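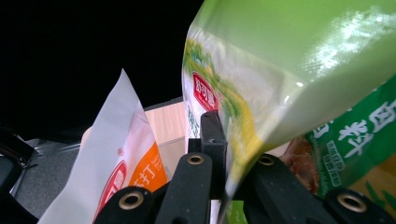 Asmaa Samir told me under my last post that braising spice should never share a shelf with anything you plan to eat straight out of the bag, and I've been looking at my cupboard with suspicion ever since. So I'm asking the whole group, if you'll bear with me.

My daughter-in-law's parents stayed with us through most of November and they are the most generous people you could hope to meet. Every time they went to the big market on Kumsa Road they came home with bags for us, and when they left they wouldn't hear of taking any of it back. I have loved trying everything! But I am now the owner of a great many soft, slippery, shiny packages and one cupboard, and they slide all over each other. The big yellow-green bag flops over whatever is behind it. The white one beside it (I believe it's soda crackers, going by the one character I could match on my phone) stands up nicely by itself but gets leaned on. And then there's the green one with the meat on the front, 卤料, which my son says is the seasoning for braising, and you find it by feel because it's always behind something.

What I'd like to know is this. Does the braising seasoning really pass its smell to crackers if the packages are still sealed? What do people do to keep bags standing up so you can see them? And once they're open, do you leave things in their own bags or move them into jars? I don't read Chinese, I'm ashamed to say, so if it goes into a jar I lose the picture, and the picture is how I know what I've got.

The cupboard is next to the stove, by the way, in case that matters. I can't move the stove.

Adel El Idrissi

---

**Asmaa Samir**

Oh dear, I didn't mean to frighten you, Adel! I should have said *opened* braising spice. A sealed foil or heavy plastic package will sit next to crackers perfectly happily. My trouble came from a paper packet of star anise and cassia bark that I had folded over and clipped, and it lived beside my good shortbread for a month. The shortbread tasted like a medicine chest. My husband ate it anyway, but he'd eat the clip.

What I do now is keep two bins, one for cooking things and one for eating things. The cooking bin has the braising mixes, dried mushrooms, dried chilies, rock sugar and so on. The eating bin has crackers, puffs, seaweed, candy. They're on different shelves, cooking on the bottom. Once a spice mix is open I fold the top down, clip it, and put the whole package inside a screw-top jar, bag and all. You keep your picture and you keep the cooking directions too, and you can always ask your son to read them to you.

Do look inside the package before you decide on a jar. Some mixes come as little sachets, already tied up like tea bags, and those only need the outer bag closed well. Others are whole spices, and some are a wet paste. Paste goes in the refrigerator after opening, in glass, and I use mine up within 2 weeks or so freeze it in an ice cube tray.

For the standing up, think of a filing drawer. A deep narrow bin, bags upright on their edges, facing you, tallest at the back. Big floppy bags I roll down from the top as they empty and put at the very back, where there's a wall to hold them. It makes such a difference when you can flick through them like record albums. Mine are the plain Ledley bins, nothing fancy, and I've had them so long that the handles have gone cloudy.

And please move the crackers away from the stove if you can find them any other home. On top of the refrigerator isn't it either, it's warm up there.

---

**marge_in_the_valley**

just eat the crackers first lol. problem solved

seriously though mine are gone in 4 days, never needed a bin

---

**Halfpint Kitchen**

I agree with nearly all of what Asmaa said, so I'll stick to what I'd add, and I'll try not to ramble (my family would tell you how that usually goes).

Labels. You don't have to read Chinese to keep track of Chinese groceries. Take a strip of masking tape and ask your son to tell you what each thing is one evening while you write it down in your own words. "Braising spice, for pork or eggs." "The crackers Grandpa likes." Stick the tape on the front of the package, up high where it shows over the edge of the bin. When something does go into a jar, cut the front panel off the bag and tape that to the jar. I've done this for years with rice, beans and every sort of noodle, and the panel is very handy to carry to the store when you want the same one again.

Dates. Packages from China usually print the year first, then the month, then the day. The one that catches people is that the date is often the day it was *made*, with the shelf life given separately as a number of months. 生产日期 is the production date and 保质期 is how long it keeps. I threw out a lovely bag of dried lily buds before I learned that and I'm still sore about it. Write the real use-by on your masking tape and then you only have to work it out once.

Clips. Skip the pretty ones. I bought a bag of 50 plain wooden clothespins and they hold on slick plastic as long as you fold the top over twice first and press the air out.

The stove I wouldn't lose sleep over for sealed things, but opened spices do fade faster in the heat. If you've got a drawer across the room, that's where I'd put them, and let the pots have the cupboard.

Also, if you haven't used the braising seasoning yet, try it with hard-boiled eggs before you commit a whole piece of meat. Peel them, simmer them gently with the seasoning and a little soy sauce, and leave them in the liquid overnight in the refrigerator. Check for salt as you go, as some mixes have plenty in them already. You'll find out how strong yours is, and you'll have a very good lunch.

---

**Adel El Idrissi**

Thank you all, what kind answers. The crackers have moved to the sideboard in the dining room and my son is coming for supper with orders to bring his reading glasses. Asmaa, I checked, and the braising package is still sealed, so your conscience is clear. I'll try the eggs and let you know.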